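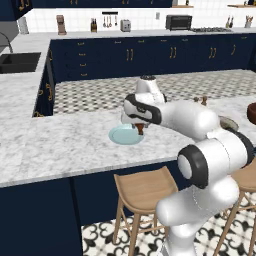
Island task, Burkeck kitchen. Brown object in the gripper over the blue plate.

October, 4:10 pm

Target for the Burkeck set is 100 kept demos per task. Island pick-and-place is at 70. Went through the new ones after lunch and dropped 8 for long pauses before release – the policy copies the pauses, we saw that with the Minami set. Left the plate pose range as it was.

Started on the cabinet task too. Lucrezia Ruggiero drove, I logged. The open door leaves little room for the elbow, so she wants a different start pose. Will try moving the base a bit to the left first.

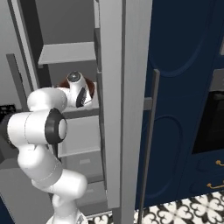
Cabinet task, gripper at the middle compartment, reddish-brown object behind the wrist.

From this view the hand hides most of the object. Add a second camera before recording more.

Total across all tasks now 691. Export to Firnow still pending, need to fix the episode names.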